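Ticket: Mevero stone sealer drying patchy on marble
Status: closed
Product: Mevero penetrating sealer, bought through Barirance

Saturday night, first message

Hi, hoping you can help before I make it worse. I put your sealer on our white marble benchtop this morning and it's dried with a greasy sort of haze. I can't see it looking straight down, only when I crouch and look along the bench towards the window, and then it's all I can see. It also grabs a bit when I run my hand over it, like a plate that hasn't been rinsed properly.

What I did: washed the bench with Rallis dish soap, dried it with a tea towel, then two coats straight from the bottle with a lambswool pad. It was 27 degrees in the kitchen (we're in Zemow, and the weather's been feral). I may have gone and had lunch between putting the second coat on and wiping it — sorry. 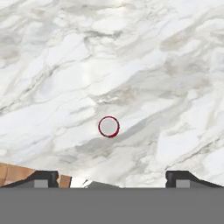

White marble with grey and beige veining.

I've tried warm water and a microfibre cloth. No change. I've also tried a tiny splash of metho in one corner and that might have helped, or I might have just wanted it to. My partner reckons I should get stuck into it with a 600 grit pad. I've hidden the pad.

One more thing, in case it matters. The stone was sealed by the previous owners, but I've no idea with what. I did the water drop test before I started and the drops sat up nicely for a good while, so I suppose it might not have needed sealing at all?

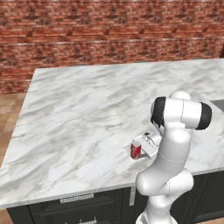

Sunday, before breakfast

Adding to my own ticket as I couldn't leave it alone. Dripped some water on the hazy part and it beads up beautifully, so at least the stuff works! The haze is still there underneath, though. It's worst where I started, probably where I was most generous with the pad.

Also found the leaflet, folded up inside the box the bottle came in. It says to wipe off all the extra before it dries and to work in small sections. I did the whole bench in one go. Could that go on the bottle, in big letters? 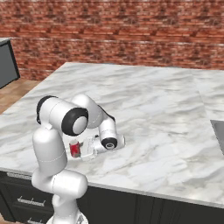 Barirance support replied that it sounded like leftover sealer sitting on top of the stone, quite common when marble has been sealed before and can't take much more in. They said to put the pad away for good, wet a small section with fresh sealer, leave it a couple of minutes to soften the old layer, then rub it off hard with a dry white towel and swap towels often. No vinegar, no lemon, no bathroom spray.

Sunday, after lunch

Right, did it your way. Windows open, gloves on, a pile of old towels. The first section took me three goes because I was being timid with the rubbing. Once I put my shoulder into it the tackiness went and so did most of the haze. Did the rest in strips, and went back over the start.

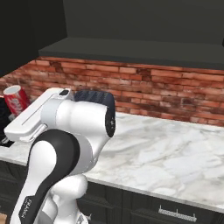 The kitchen, with its white marble benchtop.

There's one faint smear left near the tap and I'll have another crack at that when my arms recover. Happy for you to close this. Do I need to wait before putting the fruit bowl back, or is overnight enough?

Barirance support: Overnight is fine. Keep it dry until morning and go easy on the soap for the first few days. Closing the ticket now, just reply if the smear won't shift.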